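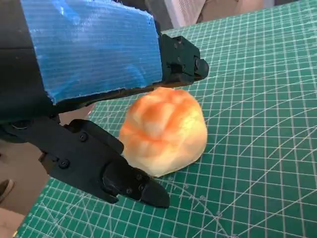
A small round roll on the green cutting mat

Kitchen Notes > Bread > Rolls

Last updated in March

My grandmother baked on one day of the week and that day was Thursday, and I have never managed to shake the feeling that any other day is a little bit wrong for bread. She lived in Jornwood, in a narrow house with a kitchen at the back, and if you came in by the side door at four in the afternoon you got a roll whether you were hungry or not. You also got a chair and a lot of questions about school.

I've been trying to make those rolls for most of my grown-up life. She did leave me a recipe, in the sense that she left me a card with flour, milk, yeast, butter and "salt" written on it, and then on the back, in a different pen, "not too hot." That was all! My aunt swears there was an egg. My mother swears just as hard that there was never an egg and that my aunt is thinking of the Easter bread (they have had this conversation in front of me so many times that I could do both parts).

So this winter I started over and wrote everything down. I used to mix the dough far too dry, because sticky dough scared me and I kept throwing flour at it until it behaved. Now I leave it alone. It looks like a mess for the first ten minutes, then I cover the bowl and go fold laundry, and when I come back it has sorted itself out quite a bit. The milk I warm until it feels like nothing much on my wrist. I think that may be what "not too hot" was about, though it could just as easily have been the oven.
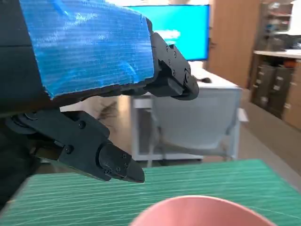 The shaping I learned from Joaquín Ojeda, who ran the bakery counter at Lovetti for years and was patient with me through a whole rainy Saturday class. He had us cup a hand over each piece and drag it in little circles on a bare table, with no flour at all, until the skin pulled tight. Mine kept skating off sideways. He told me to slow down and to stop looking at everybody else's, and both of those helped. I still get one or two lopsided ones in every batch and I put those on the corner of the tray, where I can claim them early.

As for the oven, mine runs hot, so I bake at a setting lower than most books will tell you and start peeking after 25 minutes. Bigger rolls need longer. I brush them with butter the moment they come out — salted, because that's what was always in her dish — and put a dish towel over them so the tops stay soft. My husband likes them crusty and leaves a couple uncovered for himself, and we have agreed not to discuss it.

I made a batch without the egg last week and took half over to my mother's. She ate one standing up in her coat, and then another one sitting down, and said they were very nice and that Grandma's were smaller. I'm going to try them smaller, and I suppose I'll have to do a batch with the egg too, for my aunt. If any of you grew up near Jornwood and have a card like mine in a drawer somewhere, please do write and tell me what's on the back of it.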